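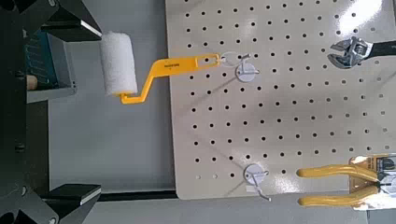
Wrist view, roller task. Foam roller in the fingers, handle slot at the hook.

1/ Notes from the Flustia tool-hanging set. All demos are teleoperated, leader arm to follower arm, operator working from the wrist feed only. No line of sight to the pegboard.

2/ The roller is the awkward one. You grip the foam, but the part that has to land is the slot at the far end of a cranked handle. Any wrist rotation gets multiplied by the time it reaches the hook.

3/ Foam also gives under the pads. Close too hard and the handle angle shifts. We dropped the grip force limit on Monday and re-recorded the lot.

4/ Current count is 1,682 demos recorded, 1,432 kept. Main reason for rejection is the operator pausing near the hook for more than 5 seconds. The policy learns the pause and sits there.

5/ Glare on the pale board is a nuisance in the wrist colour stream. Exposure is now locked at the start of each session. Auto exposure was hunting on every approach.

6/ Tried kinaesthetic teaching at the Plalthorpe lab first, hand on the arm. Smoother paths, but your forearm ends up in the camera view. 728 of those are archived and unused.

7/ Someone asked about the Matos controller. Yes, same one, stock firmware, force feedback off. Will post the gripper settings once I've labelled them properly.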